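Student robotics group turns its attention to the laundry room

The Robotics Society at Rilton College has, for most of its history, prepared for line-following contests and the annual maze event. This year its members chose a different task. Their project, entered under the name Prurkix, asks a robot arm to take laundry out of a front-loading machine without human help.

Khoa Lý, who leads the student team, met us on a Wednesday afternoon to discuss the work. He explained that the choice of task was the subject of a long debate.

"Several members wanted to sort blocks by colour," he said. "It is a good exercise, but most of us had done it at school. Cloth has no fixed shape, and a drum is an awkward place to reach into. We felt we would learn more."

The team has 11 members, drawn from engineering, computing and one from textile design. They meet twice a week and keep a written log of every attempt. By the end of term the log held about 200 entries.
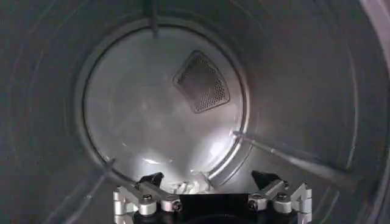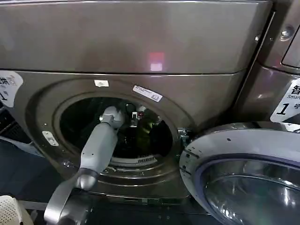 Mr Lý was frank about the difficulties. Shiny metal confuses the software that looks for cloth, and small items give more trouble than large ones. "A towel is forgiving. You can take hold of it almost anywhere," he said. "With a sock or a handkerchief you have to be right to within a few millimetres, and bright spots on the steel can look very like white cotton."

The group's supervisor, Tanvir Siriwardena, regards such problems as the main value of the project. He has taught at the college for 16 years and asks that students write down what they expect before each attempt.

"I do not mark them on whether the sock comes out," Mr Siriwardena said. "I mark them on whether they can explain what happened. Some of the best pages in the log concern afternoons on which very little was achieved."

He added that safety rules had been agreed before any practical work began. Two members must be present whenever the arm is powered, and one of them keeps a hand near the stop button throughout.

The team will present its work at the Hirkodon student meeting in August, where each group is given 90 seconds for a live attempt. New members are welcome from all departments, and no experience of programming is required.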